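Merbridge rebuilds from the pit wall outward
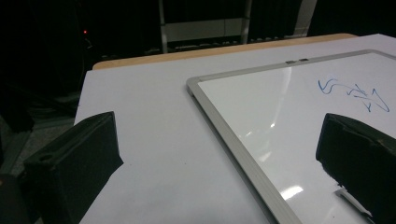 When the Prona team arrived at the Merbridge circuit in April for the second round of the national endurance championship, it brought the same two cars it had raced the previous season, the same engines and four of the same six drivers. The most significant change was in the garage behind them, where a new race operations group had taken charge of strategy, tires and pit stops.

The decision followed a difficult year. Prona finished last season without a podium, despite qualifying in the top five on three occasions. An internal review completed over the winter found that the cars had been competitive over a single stint at most circuits and had lost the greater part of their time in the pit lane, either through slow stops or through stops made on the wrong lap.

"We had spent two years asking the engineers for a faster car," said team principal Diệp Văn. "The review showed us that we were already giving away more time than they could ever find for us. That was uncomfortable reading for everyone in a senior position, including me."

Diệp Văn has led Prona since its return to endurance racing. The team was founded in 1983 as a two-car touring operation and withdrew from competition twice before the present program began. It employs 50 people, a modest number for this category, and several of its mechanics also work on customer cars between events. Rivals such as Nondilier, the reigning champions, maintain a separate crew for each car.

Under the new structure, a single race director has final authority over both entries. The post was given to Sang Lục, who joined from the Đoàn team after managing its pit crew and later its strategy desk. Previously, each Prona car had its own strategist, and the two sometimes called their cars in on the same lap. At last year's final round, the second car waited behind the first in the pit lane and rejoined a lap down.

Sang Lục's first instruction was to reduce the amount of radio traffic. Engineers now pass their recommendations to one desk, and only that desk speaks to the driver about strategy. Drivers report on tire condition at fixed points in each stint, using a short list of agreed terms. The crew has also rehearsed its stops more heavily than before, completing 300 full practice stops between the end of testing and the opening round.

"A driver who is fighting for position can absorb very little," Sang Lục said. "If three people give him three pieces of advice, he will follow the last one he heard."

The early results have been encouraging without being decisive. At the opening round, the lead car finished sixth after starting eleventh, and its total time in the pit lane was the third lowest in the field. The second car retired with a gearbox failure shortly before the halfway point. Merbridge, with its long lap and narrow pit entry, was regarded within the team as the more serious test.

The race began in light rain. Most of the leading cars started on wet tires and changed within the first hour. Prona kept its lead car out for two laps longer, a choice that cost it a place on the road and returned three when a slower car spun and brought out the safety car. It reached the finish in fourth, within sight of the third-placed Đoàn entry. The second car came home ninth. Nondilier won by more than a lap.

Fourth place is Prona's best finish at Merbridge, and it leaves the team fifth in the standings. Diệp Văn is cautious about the remainder of the season. The car is still slow in a straight line, and a revised engine cover intended to reduce drag has been delayed until after the midsummer break. The next two circuits favor top speed, and Nondilier and Đoàn are expected to be strong at both.

There is also the question of endurance in its more literal sense. The season's longest race covers 1233 miles, with stops continuing through the night, and Prona's crew will have to service both cars from start to finish. Sang Lục has proposed a rotation that would allow each mechanic two rest periods, and the team is training members of its workshop staff to cover the gaps. The rotation will be tried for the first time at a private test before the next round.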